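June 2023

I meant to write every evening this week and have managed it once, so this will have to stand in for the rest. The rain finally let up and I got the tomatoes tied, all fifteen of them, with the old green twine that Mom used to save in a coffee can. My knees are letting me know about it now, but it was worth it for the smell of the leaves on my hands, which I always forget over the winter and am so happy to get back.

Liudmyla Derkach came by around lunch with a jar of her sour cherry jam and stayed until nearly five, which suited me fine. We talked mostly about the choir. She wants to do the harvest songs again in October, and she thinks I should take the low part because Mervin Sandhu is moving to be near his daughter. I hadn't heard that! I've stood next to Mervin for eight years and I have leaned on his good ear for every one of them. I told her I'd think about it, and then of course I spent the whole afternoon humming the low part while pretending to listen to her story about the bus.

After she left I called Mervin myself. He was shy about it, the way he is, and said he hadn't wanted a fuss. The house sold in five days. He is giving me his music folder, with all his little pencil marks for where to breathe, and I had to put the phone down for a minute and blow my nose.

Supper was soup from the freezer and the heel of the rye bread.
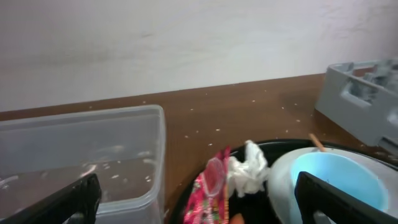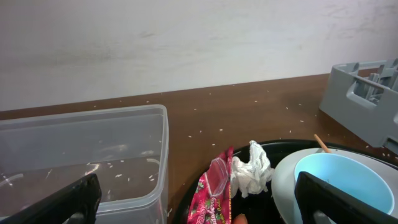
I want to do something for Mervin before he goes, fuss or no fuss. A cake, maybe, or everyone could write him a line in a card — he'd keep a card. I'll ask Liudmyla if she can get the others to come a little early next practice. She is so much better at that sort of thing than I am.

It's past ten and the window is still open. Somebody down the street is playing an accordion, not very well, and I'm going to sit and listen until they stop.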